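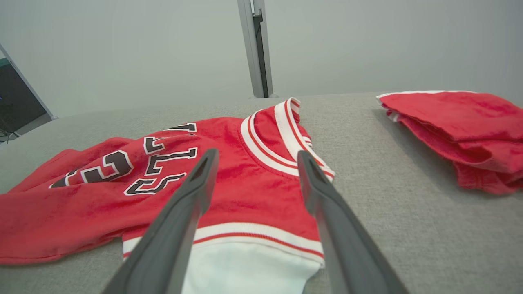
Folding data: where we are in May 2023

The garment folding set passed 2,323 recorded demonstrations last week, and the Flollen station is now running a full schedule. Most of the new material is tops: T-shirts, sweaters and team jerseys. Pants start in June.

Each recording begins with one garment dropped on the table in a heap. The operator drives the arm by hand controls, spreads the garment, folds it and moves it to the stack at the side. The wrist camera and the joint positions are saved together. A recording ends when the gripper is open and clear of the fabric, and the operator then marks it good, usable or discard.

We have discarded 474 so far. The usual cause is a grasp that picks up two layers when only the top one was wanted. The operator can often recover from this, and we used to throw those attempts out as well. We now keep them if the final fold is acceptable. The first model, trained only on clean attempts, had no idea what to do after a bad grasp and would carry on folding with the sleeve trapped underneath.

Jerseys have been slower than plain shirts. Thick ribbing at the collar and waistband doesn't crease where you want it to, and large lettering changes a lot in the camera view when the fabric is bunched. A letter may be upside down, sideways or half hidden. We want the model to see plenty of that, so please don't smooth a garment out before you start recording.

Red on red is also staying in. When the garment on the table and the finished stack are close in color, the old Oritz segmentation step sometimes merges them. The replacement handles this better, but it needs more examples where the two are near each other.

Two requests for operators. Change the starting heap every time — pick the garment up and drop it again, and turn it over now and then. And stop after 30 recordings with the same item, even if it is going well. One sweater currently accounts for 91 recordings, and the model folds that sweater much better than anything else.

The next training run uses everything marked good or usable by the end of the month. Results will be in the June issue.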